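Romholm Towel Notes, README

Hi! I started this folder to keep track of how we fold, hang and put away towels at home (it's mostly text files, sorry). There are 53 notes so far, and the early ones are messy.

What's in it:
folding.txt - thirds, then in half
hanging.txt - which ones get draped and which go on a hook
washing.txt - pinks and reds go in together, never with the whites!

I still need to redo the October notes, my spelling in those is awful. Use any of it you like, and send me fixes if you spot something.

Updated 12/27/25

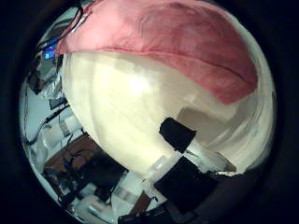

Natalie Mellor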